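Home > Workshop & Storage > Floor and Surface Coatings

Search this store: keyword or item no.

Mukwood Scuff Coat, Satin Gray, for Sheet Metal

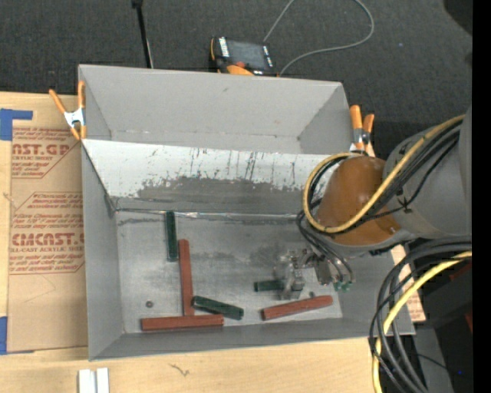

What the maker says

Mukwood sells Scuff Coat as a one-part brush-on coating for bare or painted sheet metal: bins, chutes, shelving, cabinet doors. The label promises a "like new" surface and a 10 year life. We stock it and we think it's decent paint. We don't believe the 10 years, and the maker couldn't send us a test report when we asked for one in April.

What we found

Anwara Kodikara runs our paint counter and put two coats on a set of parts trays at the Nadby store. Light rub marks disappeared. Deep scratches did not. They were the same color as everything else afterward, but you could still catch a fingernail in them. If you want them gone you need filler first, and the tin doesn't mention filler anywhere.

The "no sanding" claim is a stretch too. On a dull surface it held fine. On glossy paint it peeled at the corners within 7 weeks, so sand glossy paint — whatever the front of the tin tells you.

Coverage

The label says 100 square feet per quart. We got almost 20 percent less, with a brush, on flat panels. Seams and folded edges use more. Buy for two coats and ignore the "one coat" sticker.

Where we wouldn't use it

Anything that carries food. Anything outdoors. Surfaces where heavy stock slides all day, because no brush-on paint lasts long under that and a bolt-in liner is money better spent. The Potham liner costs more and looks worse, but we get fewer of them back.

Details

Size: 1 quart
Finish: satin
Colors: gray, dark green
Cleanup: soap and water while wet
Recoat: label says 2 hours, we'd leave it overnight
Returns: unopened tins only

Ordering

Pick up at the Nadby counter or have it shipped. Tins don't ship in freezing weather. Prices checked 1 September 2019.

Related items

Potham Bolt-In Bin Liner
Pathirana Metal Filler, Small Tub
Mukwood Brush Set
Pathirana Degreaser, Spray Bottle
Sanding Pads, Medium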